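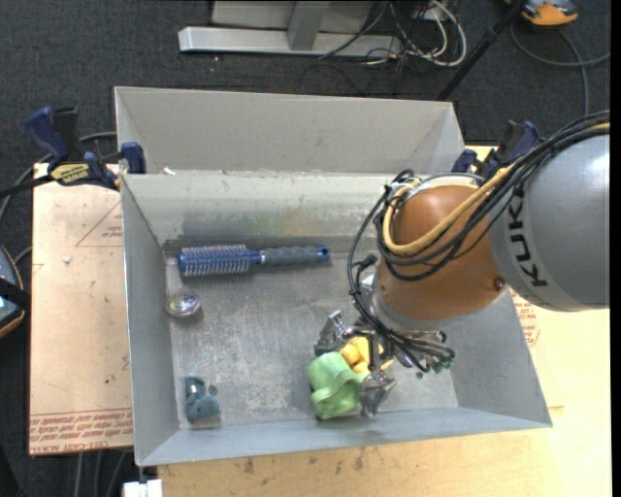 Cleaning out a metal bin

Empty the bin completely before you start. Small stuff hides under cloths, so lift those out first and shake them over the floor. Hairbrushes and other odds and ends go in a box until the bin is ready again.

Sweep out the dust with a dry brush, working from the back wall to the front. Check the folds and corners, where scraps collect.

For smears, mix 2 tablespoons of dish soap into 1000 ml of warm water. Wipe, leave it for two minutes, wipe again with plain water and dry with an old towel. Skip steel wool. Scratches and cloudy patches on the floor of the bin won't wash out and do no harm.

Bereket Teshome wrote in from Dristville to ask about rust spots. Rub them with a cut lemon and salt, then rinse well.

Next: sorting the rag drawer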